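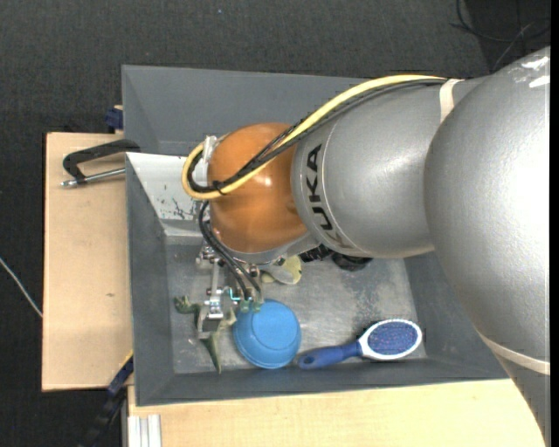
A winter of puzzles

I have a jigsaw puzzle on my dining table and it has been there since February, and we've been eating dinner on the couch with plates on our knees ever since. My husband has stopped asking. He did ask for a while. Then one evening I caught him standing over it in his socks with a piece in his hand, turning it around and around, and I knew I had him.

I was never a puzzle person. We had a few when I was a kid, the kind with a barn and some ducks, and my sister always hid one piece so she could be the one to put it in last. (She still denies it. She is a grown woman with a mortgage and she still denies it!) So for me puzzles were mostly a thing you got cheated out of. Then this winter I had the flu for what felt like a month, and I was too foggy to read and too bored to sleep, and a neighbor left a puzzle on the porch in a grocery bag with some soup. The soup was gone by the next day. The puzzle took me the better part of two weeks and I was sorry when it was over.

It was a harbor at a place called Skumcombe, which I had never heard of and which sounds like something you'd clean off a pond. Little pink and yellow houses going up a hill, boats, a lot of gulls. 1000 pieces. I now know every window in Skumcombe. I know which house has the blue door and which one has washing out. If I ever go there I'm going to be very upset if they've repainted.

The sky problem

Anybody who does puzzles will tell you about sky. I'd heard people complain about it the way people complain about airline food, and I thought, how bad can it be, it's blue. Well! It's all blue, is the thing. The Skumcombe sky had one cloud in it, down low on the left, and once I'd used up the cloud I was on my own.

I tried being clever first. I held pieces up to the lamp to see if one was a hair darker. I squinted. I took my glasses off, put my glasses on, borrowed my husband's glasses. What finally worked was sorting by shape, which I'd always thought was for maniacs. You make rows. Two knobs across from each other in one row, two knobs side by side in another, three knobs, four knobs, and the sad little ones with no knobs at all. Then you look at the hole, and you look at the right row, and you try every single one until it goes in. There's no skill in it whatsoever and I found it so restful I could have cried. That may have been the flu.

I've since read that some people do the sky first to get it over with. I can't imagine living like that. I do edges, then whatever has writing on it, then faces, then the fun stuff, and sky goes at the end when I'm already in too deep to quit.

Thrift store rules

After Skumcombe I wanted another one right away, and a new one costs more than I'd guessed, so I started going to the thrift store on Baltley Road. They keep the puzzles on the bottom shelf under the board games, so you have to get down on the floor with your coat bunched up around you, and you come up with one knee gray. I've gotten some great ones. I've also gotten burned, so I've made myself some rules.

I don't buy anything where the box has been taped more than once. One layer of tape is a careful owner. Three layers is a box that's been through a move, and moves are where pieces go to die.

I give it a shake. I don't really know what I'm listening for, but I feel better having done it. If it sounds like dry cereal, fine. If it sounds like there's something else in there, I look. I have found a thimble, a hearing aid battery and half of a domino, and in one box a shopping list that just said EGGS and then EGGS again underneath.

I check whether the last person wrote on the lid. This is my favorite part of the whole hobby. People write on the inside of the lid! They put their initials, or "complete," or "missing 1, near horse." One of them said "Done 4 times, Mother did it 6." I bought that one and it's a terrible puzzle, it's a bowl of walnuts, and I will never give it away.

Then there was the Midura. Midura is a brand I'd seen people go on and on about, thick pieces, nice snug fit, a sort of linen feel on the top so the lamp doesn't glare off it. I'd never seen one used. And there it was on the bottom shelf, a market with fruit stalls, four dollars, one neat strip of tape. I practically ran to the register. Got home, cleared the table, turned all the pieces face up, put the whole edge together in one evening, and it was lovely, all of it, like closing a good car door over and over again. By the weekend I'd found out that what I had was most of the fruit market and a big chunk of a different puzzle altogether. I sat down and counted the strays because I was mad. 148! A hundred and forty-eight pieces of what I think is a golden retriever!

So somewhere out there is a person with most of a golden retriever and a whole lot of melons. If that's you, please get in touch. I've got your dog in a sandwich bag.

Neville

I told that story in the comments on a puzzle swap page and got a very long and very nice message from a man named Neville Gosling, who has been doing jigsaws since he retired and keeps a notebook about it. He has finished 242 of them. He gives each one a grade, and he's a tough grader. The harbor at Skumcombe got a C plus. ("Gulls repetitive.") I was a little hurt on behalf of the gulls.

He mailed me a puzzle, just like that, wrapped in brown paper with the string tied so well I had to cut it. It's a Kokkonen, which is a small outfit he swears by, and they don't put the picture on the box. You get a plain green box and a line of text, and the text on mine said "An afternoon at the lake." That was all I had to go on. I thought he was playing a trick on me.

This is the one that's been on the table all this time. I hated it for a week. I didn't know what I was making! I'd find a bit of red and have no idea if it was a boat or a hat or a tomato. I couldn't do my edges-then-writing routine because the edge isn't even straight, it wanders in and out like a coastline. I did a lot of standing with my hands on my hips. I sent Neville a message saying I thought I might be too new for this, and he wrote back "Start with whatever you like the look of," so I did. I liked a scrap of plaid. The plaid turned into a blanket. Next to the blanket was a foot.

After the foot I was hooked. It's so strange, finding out a picture from the inside like that. For two days I was sure there was a bear, and I told everybody about the bear. The bear is a wet dog. I had a row of candles that became fence posts. My husband, who was not involved, who was only passing through on his way to the fridge, looked at a brown bit I'd given up on and said "that's a guitar," and he was right, and he has mentioned it every day.

Things I'd tell a beginner

Get a piece of felt or foam board to work on. I didn't, and now I can't move the thing without sliding a whole lake off the edge.

Muffin tins are great for sorting. So are the lids of other puzzle boxes. Don't use soup bowls, you end up with no soup bowls.

Good light matters more than good eyes. I moved the floor lamp over from the reading chair and picked up pieces in ten minutes that I'd been hunting since breakfast.

If a piece almost fits, it doesn't fit. I've lost whole evenings to one piece of sky that I'd shoved in where it had no business being.

Stop when you start pressing hard.

Cats, I can't help you with. My friend's cat took a piece of the Eiffel Tower under the stove and they had to wait until they got a new stove.

Where I've gotten to

I have 56 pieces left on the lake. I counted this morning with my coffee, which I know is a silly thing to do, but I've been slowing down on purpose. I do three or four and then I go fold laundry. It's all water now, a sort of green-brown water with the trees upside down in it, and no two pieces are alike once you've looked at them long enough. I've gotten fond of it. There's one piece I've had set aside for days that I'm almost certain is the last bit of the dog's ear, and I'm saving it.

Neville wants to know my grade when I'm done. I've started a notebook of my own, just a cheap one, and so far it has three entries and a coffee ring. Skumcombe got an A. The fruit market got an Incomplete. The walnuts got a D, plus a note about Mother.

I'm going back to Baltley Road tomorrow for a look at the bottom shelf. My sister is coming along, and I'll be checking her pockets on the way out.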